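Sitzgelegenheiten, Teil 4: Was vom Polstern übrig bleibt

Eine Galerie aus der Werkstatt in Vodby, Stand April

Wer die ersten drei Teile kennt, weiß, dass in unserer Werkstatt wenig weggeworfen und noch weniger aufgeräumt wird. Das Regal an der Nordwand hieß früher Musterlager. Heute heißt es bei allen nur noch "die Wand", und wer etwas daraus braucht, bringt besser Zeit mit und sagt vorher zu Hause Bescheid.

Diesmal geht es um Bezüge, und zwar um die dunklen. Katia Morelli hat ausgerechnet, dass seit der Eröffnung 595 Aufträge durch die Bücher gegangen sind, und gefühlt wollten alle Anthrazit. Die Kundschaft kommt herein, streicht eine Viertelstunde lang über Senfgelb und Petrol, redet von Mut zur Farbe und bestellt dann Anthrazit. Wir haben uns damit abgefunden. Der Ballen Senfgelb liegt jetzt ganz unten und hält das Regal im Lot.

Zum Nachfärben ein Wort, weil die Frage jedes Mal kommt: Nein. Wir haben es einmal versucht, an einem Hocker für Thodoris Konstantinidis, und der Hocker war danach violett. Er steht inzwischen bei ihm im Flur, und man geht zügig daran vorbei.
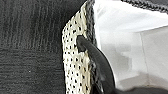

Lochmaterial ist bei uns ein Dauerstreit. Honeylyn Aquino hält alles Gelochte für Turnschuh, Phyllis Oakley hält es für die einzige vernünftige Erfindung seit der Sprungfeder, und beide haben in der Mittagspause sehr viel dazu zu sagen. Cremefarben neben Schwarz geht für mein Auge immer, auch wenn das Helle leicht ins Gelbliche spielt und mir jeder zweite Kunde dann erklärt, das sei aber kein richtiges Weiß. Stimmt. Richtiges Weiß bleibt in einem Haushalt mit Kaffee bis zum ersten Vormittag richtig weiß. Mir gefällt vor allem der schmale schwarze Rand am Gelochten, ohne den sähe so etwas schnell nach Küchensieb aus. Und beim dunklen Stoff achte man auf die Richtung der Rippen: oben laufen sie senkrecht, weiter unten quer. Ich könnte darüber einen Abend lang reden, habe es auch schon getan und war danach länger nicht mehr eingeladen. Das weiße Pünktchen im unteren Teil, wohl eine Fluse, gehört zum Anthrazit wie der Krümel zum Toaster. Paraskevi Kokkinos besitzt dafür eine Rolle mit Klebefolie, die sie nicht verleiht.

Noch etwas zur Pflege, damit die Mails weniger werden. Gelochtes bitte mit der weichen Bürste absaugen, auf kleiner Stufe, und nichts mit Schaum. Schaum verschwindet in den Löchern und bleibt dort wohnen. Dunkler Strickstoff verträgt ein feuchtes Tuch, immer mit der Rippe, auch wenn die Rippe unterwegs ihre Meinung ändert. Katzen sind Verhandlungssache.

Reststücke bis 97 Zentimeter Länge geben wir gegen eine Spende in die Kaffeekasse ab, solange jemand sie im Regal findet. Längere Stücke behält Phyllis, sie hat Pläne. Welche, erfahren wir vermutlich im fünften Teil, zusammen mit den Armlehnen und der Frage, wer den guten Tacker mitgenommen hat.

Zurück zu Teil 3: Knöpfe, die keiner bestellt hat
Zur Übersicht aller Galerien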